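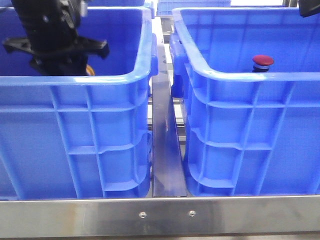 Wuven sets written rules for robot picking cells

November 6, 2021

Parts distributor Wuven has put a written set of rules in place for the robot picking cells at its Savport warehouse, replacing the mix of supplier manuals and shift notes that staff had worked from until now.

The rules apply to every cell where a gripper moves items from one plastic crate to another. They cover crate placement, stop controls, gripper checks and what a worker must do before reaching into a cell.

Under the new text, crates have to sit flat and side by side against the guides before a run begins. A crate with a cracked rim or a damaged handle must be taken out of use. Small items such as push buttons are to be placed in the receiving crate, with no drop from above the rim.

Gripper fingers are to be inspected at the start of each shift and again after 400 picks. If a finger is bent or loose, the cell stays off until a technician has signed the log.

"Most of this was already being done by the better crews," said Kwaku Laryea, who runs automation at the site. "The trouble was that two crews could do it two different ways and both think they were following the book."

The section on entry is the longest. A worker who needs to clear a jam must stop the cell, wait for the arm to come to rest and lock the control before putting a hand over either crate. Pausing the program from the screen does not count as a stop. Restarting takes a second person, who checks that the area is clear – a point that drew complaints during the trial in February.

Night crews said they were often too short of people to spare a second pair of eyes. The rule stayed in, but a supervisor may now do the check.

Kwesi Agbeko, a safety trainer with Plovis, helped draft the text and is running the courses. Each session lasts 84 minutes and ends with a practical test at a working cell. Operators who do not pass can take it again within 30 days, and may not work a cell alone until they do.

The rules will be reviewed in February. Wuven said its second warehouse, at Vondráček, will follow after that – no date has been set.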